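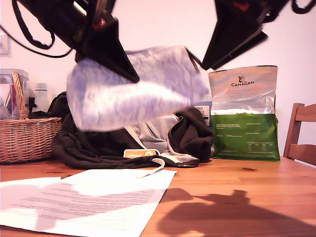
Issue 20, page 2

Gripper trials at Zandwood: the table tests

Monday, March 30, 2026

On this page we show our work with two pairs of grippers, which we call by the names of their finger sets, Jaltar and Lundgren. Both pairs are mounted on the same arms and driven by the same Stetano controller, so the differences you find in the notes should come from the fingers and not from the software. The tests are done on a normal wooden table with normal household things on it.

Soft bag, two arms

The lavender-blue bag is one of our most difficult objects. It is crumpled and soft, and it changes its form each time it is moved. At lifting it goes fast, as the blur shows. We have logged 3,000 lifts with soft objects until now, and in 2,158 of them the object was still held at the end of the move. Most of the losses came with the Lundgren fingers, which are wider and push the cloth away before they close.

What else is on the table

Under the bag lies a dark garment with a grey lining and a white drawstring. For us the drawstring is more interesting than the garment itself, as a thin finger can catch it by mistake. The small orange box says LeRobot, and it is partly under the cloth, so the arm must decide which of the two to take first. The Canagan bag at the right stands upright, and with tall objects we look mainly at whether the elbow of the arm touches them on the way back. The wicker basket on the left has a high handle, and we count it as an obstacle also.

Light and shadow

The grippers throw a large shadow on the right side of the table. Effie MacKinnon has compared two camera settings for this, and the darker one gave fewer false edges on the paper sheets in front. We will keep it for all further trials.

The next gallery comes in June, with the Jaltar fingers in a softer rubber. If you have used similar fingers on cloth, please write to Effie at the Zandwood workshop. She would be glad to have your settings for closing force.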